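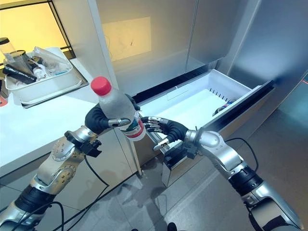

Maja Jabłońska says a robot that can get a drink out of the refrigerator is as smart as a person, and she would like one by November.

Slow down, Maja. Let's look at what a robot like this has to do before we hand it the keys to the kitchen.

Nirmont is a two-armed robot being put together at Drondlow, a shared workshop where people bring their own projects and borrow each other's screwdrivers. The builders picked a kitchen job for it: move a bottle of water in or out of the bottom drawer of a refrigerator. You can do this half asleep. For a machine it is a long string of small problems, and any one of them can spoil the whole thing.

Problem one: where is the bottle?

You look at a bottle and know it's a bottle. A robot with a camera gets a big grid of colored dots. A computer program has to work out which dots belong to the bottle and which belong to the drawer behind it. Now think about clear plastic. It lets you see whatever is on the other side, so the dots in the middle of a bottle may be the color of the drawer! A red cap or a printed label helps a lot, because it looks the same wherever you put it.

So here is the first thing to ask when someone tells you their robot can find a bottle. Which bottle? If the program has only practiced with one kind, a different cap or a missing label might fool it. Try the kitchen with the lights off, too.

Problem two: how do you get a hand there?

Stretch out your arm and touch your nose. You didn't do any math. A robot arm has a row of joints, and each one has to turn by the right amount so that the hand ends up in the right place. There may be many ways to do it, and some of them knock an elbow into the refrigerator door. With two arms there is more to worry about, because the arms can bump each other.

A drawer makes this harder. It has sides, so the hand has to come in from above or from the front. It also slides. If it has been pulled out a little less than last time, the spot the robot remembered is the wrong spot. Some of the early tries at Drondlow went wrong for that reason, and the fix was for the robot to look again before it reached.

Two hands are useful, of course. One can hold while the other gets ready to help. But don't be too impressed by a second hand until you've seen it do something. A hand near a bottle might be about to grab it, or it might just be parked there.

Problem three: how hard do you squeeze?

Find an empty plastic bottle and try this yourself. Hold it very lightly and tip it sideways. It slides. Now squeeze hard. It crackles and folds in. Somewhere between those two is a good grip, and your skin finds it without bothering you about it.
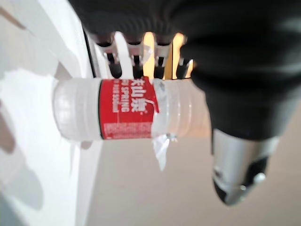 Ikhsan Sitompul wrote in to say that his little brother can hold a bottle sideways with two fingers, so four seems like a lot.

Fair point, Ikhsan! Your brother's fingers have a big advantage. Skin is soft and a bit sticky, and it's full of nerves that notice the tiniest slip. When the bottle starts to move, he tightens up before he has even thought about it. Metal fingers don't have skin. Builders often add darker, grippier tips, or some padding on the palm, and then spread the push over several fingers so that no single one has to squeeze too hard. Look at how the gray fingers sit in a row along the plastic, with gaps in between.

Labels cause trouble as well. Paper and thin plastic film can wrinkle, slide or come loose. If a strip of film is hanging off a bottle, the robot's camera may see a shape that isn't on any bottle it has practiced with. A finger can also end up holding the wrapper while the bottle slips away inside it. You can feel that happening. A robot can only notice it if somebody gave it a way to notice.

Was it really the robot?

This question is the one I'd like you to keep in your pocket. Lots of robot videos show a hand picking something up, and they leave out the most interesting part: who was deciding? There are a few possibilities.

Sometimes a person is steering the arms from nearby, a bit like a puppet. Sometimes the robot is replaying moves that were stored earlier, and it would make the same moves with no bottle there. Sometimes a program is looking through a camera and choosing each move as it goes. From a single photo you can't tell these apart. I can't either, and I've looked at plenty.

None of these is cheating, as long as people say which one it is. A person steering can be a good way to teach a program. It becomes a problem when the person gets left out of the story.

Count the tries

The Nirmont notebook has 264 tries written in it so far, with the bad ones left in. I like that notebook better than any video. If you only see one good grab, you don't know if it came after two tries or after 3000.

Zofia Urbańczyk asked what number would be good enough. It depends on the job. Dropping a closed water bottle on a tile floor makes a noise and maybe a dent. Dropping a glass jar is another matter, and I wouldn't let a robot near the jar until it had been very boring with the bottle for a long time.

Try it at home

Put on a pair of thick winter gloves, close one eye, and ask a friend to tell you where to move your hand. Your friend may only say "left," "right," "up," "down" and "squeeze." Now take a closed plastic bottle out of a drawer. Write down every try, drops included, then swap places and see who needed more.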